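Skemell Clip-Down Sheet, Sage

Bedding – Sheets – Flat and fitted alternatives

A flat sheet that stays put with clips along the mattress edge, for people who have lost the argument with elastic corners. Soft green, plain, no pattern, no piping. It comes out of the bag creased and it will go on being creased until you do something about it, and we have stopped pretending otherwise in the product copy.

Sold as: one sheet, 2 clips
Color: sage (the only one we kept)
Fabric: cotton
Care: warm wash, low tumble, iron if you are that sort of person
Returns: 90 days, washed or unwashed
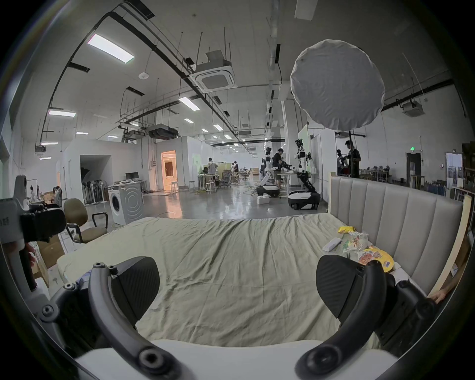
Words: Despina Radu
Checked by: Kanini Okoth, Bedding Desk, Trillent

I should say up front that I like a bed to look slept in, so a wrinkled sheet doesn't bother me. If it bothers you, buy the Ronham, which costs more and lies as flat as a tax form. The Skemell is a relaxed sheet. Straight out of the packaging it has creases running all over it, and a night's sleep adds a few of your own.

The green is paler than the word "sage" had led me to expect. Think of the herb after a long time in the cupboard. It sits well next to gray upholstery and pale wood, and that is most of the headboards we sell. With a channel-tufted one like the Shirima it looks almost planned. Against a cream wall it can go a little hospital, so order the free swatch first.

About the size. It's cut generously, and the extra goes over the sides, where you can tuck it or let it hang. I tuck at the foot and give up elsewhere. Nusrat Khokhar in our returns team would like me to repeat that you should measure the depth of your mattress as well as the width, and that "big" is a poor answer when she calls to ask.

The clips are light blue. We did ask about green ones. They grip the sheet at the mattress edge, and you space them out along whichever side tends to creep. Mine is the side I get out of, usually at 6 a.m. and without much grace. 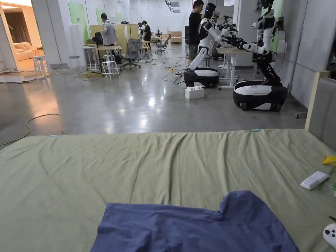
They open with a pinch and don't need much hand strength, though anyone with long nails will want to go in sideways. Take them off before washing. I left one on, and it spent the whole cycle knocking on the door of the machine like a bailiff. The clip was fine. The sheet had a small pucker that I can still find if I go looking, and I do.

As for everyday abuse, a bed in my experience is also a desk, a snack bar and a place to put down the remote and never see it again. The color is kind to crumbs and merciless with anything orange. Shake it out over the floor before you make the bed – a hard floor if you have the choice – and save the vacuum for the mattress. Whatever garment is lying there can stay where it is. That's between you and the bed.

The weave softened after a few washes and hasn't pilled so far. We've sold 300 of these since March, and 13 came back, most of them for size (see Nusrat, above).

Questions we get

Can I buy more clips?
Yes, in pairs, from the Spares page. Light blue.

Will it work on an adjustable bed?
With the head raised, the sheet pulls toward the top and the clips have to work for their living. Use a second pair.

Is there a matching pillowcase?
Zoriana Sirko, who runs the range, says autumn. She didn't say which one.

Also in this range: Skemell Throw, Ronham Fitted Sheet, Shirima Headboard in gray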